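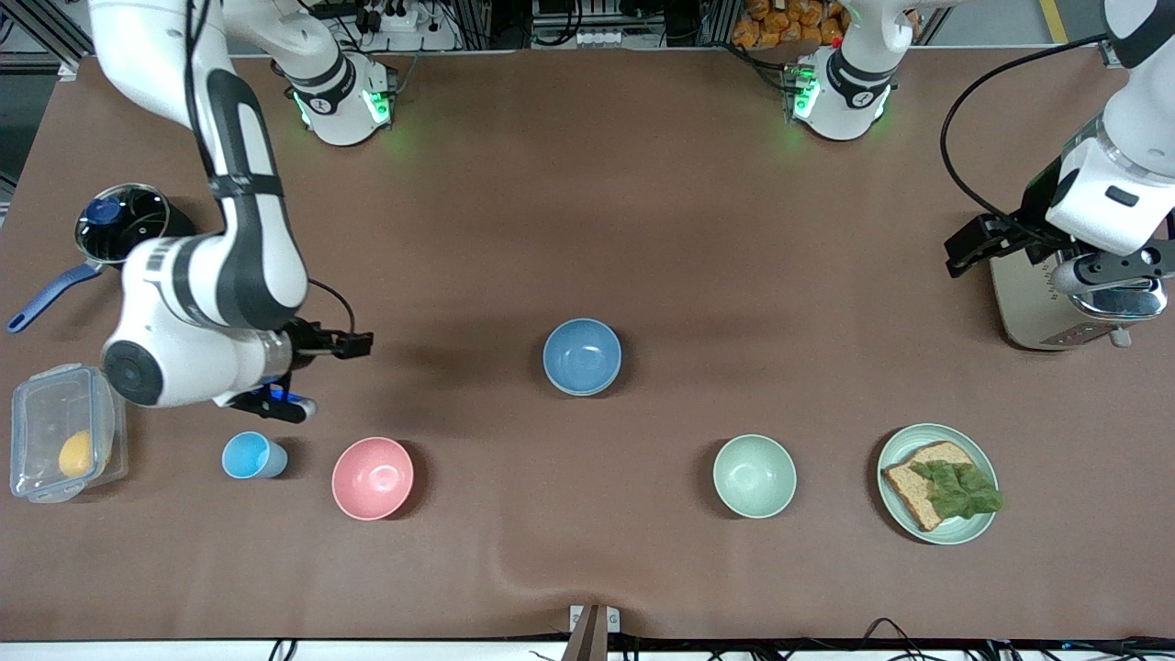

图3-1 摆开阶段的桌面：粉、蓝、浅绿三只小碗，一只浅蓝色小杯，左边是保鲜盒和蓝色长柄的小锅。

第三章 把小厨房的东西摆上桌

前两章把柜子和水槽弄好了，到我最喜欢的一章了：摆桌子！我每次拿到一套新餐具都忍不住全堆出来，然后找不到盖子，找不到杯子，锅柄还戳着胳膊肘。下面是我自己用顺了的一套做法，在Mesix小厨房的这张桌子上试过很多遍，您家桌子小一点也能照着来，把间距缩一缩就行。

3.1 开始之前

需要准备：
小碗三只，颜色最好不一样
小杯一只
带盖的透明保鲜盒一只
长柄小锅一只
干抹布2块
隔热垫一张

抹布我写的是2块，一块擦桌面，一块擦餐具，别混着用。我以前图省事只拿一块，结果碗底全是桌上的面粉印子，又得从头擦。隔热垫用什么材质随您，我用的是Estik的厚毛毡垫，软木的也很好。

注意：刚离火的锅不要直接放在桌面上，先放到灶台边晾着，或者垫好隔热垫再端过来。

3.2 擦桌子，分区域

1. 先把桌面上所有的东西拿走，连那瓶总也舍不得收的酱油一起。用拧干的抹布从远的一边往自己这边擦，碎屑就跟着抹布一路过来了，手在桌沿下面接着就好。

2. 擦第二遍，这次用干的。深色、棕色的桌面特别容易留水痕，侧着看一眼，有一道一道的亮印就再抹一下。

3. 在心里把桌子分成几块：左边放锅和保鲜盒，中间放小碗，右边留着干活（切东西、揉面、放菜谱都在那里）。左撇子的朋友反过来。Floor Martens就是左撇子，她头一回照我的顺序摆，锅柄正好横在她拿勺子的那只手前面，吃饭时一直在跟锅柄打架，后来整张桌子左右一换，舒服多了。

4. 桌沿往里留出一点空，什么都别放。手腕总得有个地方搁吧！

3.3 摆锅

5. 小锅放在左边靠里的位置，锅身往里，锅柄斜着朝自己这一侧，伸手就能握到。柄尾有挂孔的锅，收起来的时候可以直接挂钩子上，这个放到第五章再讲。

6. 摆好后检查一下锅柄有没有伸出桌沿。伸出去了就转一转，让它完全落在桌面以内。

小心：家里有小朋友的话，锅柄一律朝里转，别管顺手不顺手。冒着热气的锅就更不要上桌了，在灶台上盛好再端碗。

7. 锅和保鲜盒之间留一点距离。塑料盒挨着热锅会变形，我有一只旧盒子就是这么歪掉的，盖子从此只能扣上三个角，现在拿来装橡皮筋了（也挺好用的）。

3.4 保鲜盒和里面的东西

8. 保鲜盒放在锅的前面，离自己近一些。我常用的是1000毫升那种长方形圆角的，装一顿的水果或者蔬菜够了，再大就占桌子了。

9. 先看看里面的东西有没有水珠，有的话倒出来擦干再放回去。盖子里侧也顺手抹一下，水汽都爱待在那儿。

10. 盖子扣上以后沿着四边按一圈，听到“咔”的声音才算数。没有卡扣的软盖子就从中间往四角推，把空气赶出去。

提示：透明盒子最大的好处是不开盖也知道里面有什么，所以标签别贴在正面挡着，贴在短边上。标签上写装盒的日子就够了，菜名不用写，眼睛看得见嘛。

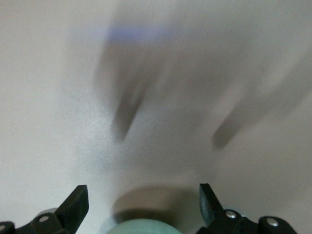 3.5 小碗和小杯

11. 三只小碗放中间，排成一个松松的三角形，别叠着。叠着当然省地方，可是吃饭的时候每次都要先拆一遍，釉面碰釉面的声音我听着牙酸。

12. 给每种颜色定一个用处，定了就别换。我家是粉色放水果，蓝色放酱，浅绿色放坚果。Kacper Zieliński家正好反着来，他说看见绿色就想吃水果，也有道理，您按自己的习惯定，只要全家记得住就行。

13. 碗与碗之间留出能伸进一只手的空。舀东西的时候手背总要碰到旁边的碗沿，空一点，洒的就少一点。

14. 小杯刚洗完、还没到倒水的时候，横放或者倒扣都可以，我两种都干过。横放要注意圆杯子会滚，放在碗旁边挡一挡，或者垫一角抹布。要倒水的时候再立起来，杯口朝上，放在惯用手的那一侧。

小心：往小杯里倒热水只倒到七分满。小杯轻，又没有把手的话，端起来很烫手，给老人和孩子用的时候先倒凉的。

15. 水壶和大件的汤碗别往中间挤，放到桌子最里面。我建议大件与小碗之间隔开40厘米，端起来转身也碰不到。您要是桌子没那么深，就把水壶放到旁边的推车上，Akum那种两层的小推车我用着挺顺手，轮子记得锁住。

3.6 坐下来试一试

摆完先别急着拍照发给朋友（我知道您想发！），坐下来，空手走一遍：伸手拿碗，放回去；握一下锅柄，松开；打开保鲜盒，再盖上。哪个动作要站起来才够得着，就把那样东西往自己这边挪。哪个动作胳膊会从别的碗上面横过去，就把两样东西对调。

Chrysoula Kyriakidis试的时候发现保鲜盒的盖子揭开以后没地方搁，只好一直拿在手里。这个问题我原来的版本里漏掉了，现在补上：盖子揭开后翻过来，里侧朝上，垫在盒子底下。拿完吃的盖回去，桌上也不会多一个湿圈。

两个人同时吃饭的话，小碗放在两个人中间，锅还是留在靠里的那一侧，让坐得近的人来盛。四个人以上我就不推荐这种摆法了，请看第四章的长桌版。

3.7 常见的小麻烦

碗一碰就滑：多半是碗底有水，或者桌面刚打过蜡。碗底擦干再放，还滑就铺一层防滑布，铺在中间那一块就够了，不用铺满。

保鲜盒盖子打不开：刚从冰箱拿出来的盒子里外有温差，会吸住。放一会儿，从一个角轻轻掀。千万别拿刀尖去撬，盖边一旦豁了口就再也封不严了。

碗里的影子看着像没洗干净：把碗端起来换个方向看，影子会跟着动，污渍不会。我为这个白洗过好几遍碗。

小锅底在桌上留下了印子：趁早用湿抹布擦，擦不掉的话，拿小苏打调成糊敷一会儿再抹掉。木桌先在背面试一小块。

颜色全家记不住：在碗底贴一小张圆点贴，写上“果”“酱”之类的字，洗的时候撕掉再贴就是了。Kalniņš有一种能进洗碗机的贴纸，我还没用过，用过了再来改这一条。

3.8 吃完以后

先收保鲜盒，盖严了回冰箱。再收小碗，残渣刮干净，泡进温水里。小杯跟小碗分开泡，杯子里沾上油味很难去。小锅最后洗，里面可以先倒点热水泡着，柄上别忘了也擦一遍，手油都在那儿。最后那块擦桌子的抹布单独洗，晾开，不要团在水槽边上。

收进柜子的顺序和挂钩的装法见第五章。

本章修订：2024年3月5日，补充了盖子的放法。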